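Teaching a robot by demonstration

Teaching by demonstration is the business of showing a robot how to do a job instead of writing out every motion as code. You move the arm yourself, or you drive it from a few feet away with some kind of controller, and the robot records what happened. I've been writing entries for this wiki for a while, and this is the one people keep asking me to fill in, so pour a coffee and let's go! (Last edited August 31, 2021.)

Names for it

You'll see it called learning from demonstration, programming by demonstration, or imitation learning. The last one usually means a computer model gets trained on the recordings, while the first two can also cover plain old record and playback. People mix them up all the time, me included.

By hand

Guiding the arm by hand is called kinesthetic teaching. You grab the robot near the wrist, the motors go slack enough to let you push, and you walk the tool through the job. It feels great for big, slow moves like wiping or stacking. It's less fun when the work is small. Your own hands get in the way of the cameras, and the arm's weight and friction make your motion clumsy. My first try in February had the wrist wobbling like a shopping cart wheel.

By remote control

Remote control (teleoperation, if you're feeling fancy) keeps your body out of the workspace. The common setups are a smaller copy of the arm that you move while the big one follows, a handheld VR controller, or a 3D mouse. I learned on Gornent, a leader arm kit with 2 joysticks bolted on for the gripper, and later switched to Dranix, which tracks a hand controller at 78 readings a second. Dranix is smoother, but I miss being able to rest my elbow!

The hard part is touch. Most of these rigs send nothing back to your fingers, so you judge contact by eye and by the sound of the motors straining. A camera mounted at the wrist helps a lot, because it rides along with the fingertips and stays close to whatever you're reaching for.

What gets recorded

A single run through the job is called an episode. It usually holds joint positions, gripper opening, and video, all lined up in time. The Elness practice set has 50 episodes per task, and I've had decent luck with fewer on easy pick and place. Bad episodes are worth tagging as you go (trust me, you won't remember which ones they were).

Small parts and computer hardware

Desktop PCs make a popular practice ground, and I'm a big fan. The parts are standard, there's a lot packed into a small space, and you have to plan how the fingers come in past cards and wiring. Around the processor socket, the retention lever is thin and sits close to the bracket, so lining up narrow fingertips takes patience.
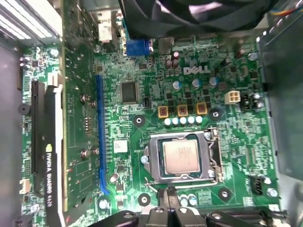

Common mistakes

Going too fast is the big one. Pausing for ages while you think is the other, since a trained model may happily copy the pause. Changing your approach from one episode to the next also muddies things, so pick a path and stick with it. I drop the controller speed to a crawl for the last inch, and I take a break after 8 runs or my wrist starts to complain.

Related terms

Assefa grip: our wiki's name for holding a hand controller like a pencil, with the forearm resting on the table. Handy for fine work.

Replay: sending a recorded episode straight back to the arm, with no training involved. It's good for checking a recording, as long as the parts are back where they started.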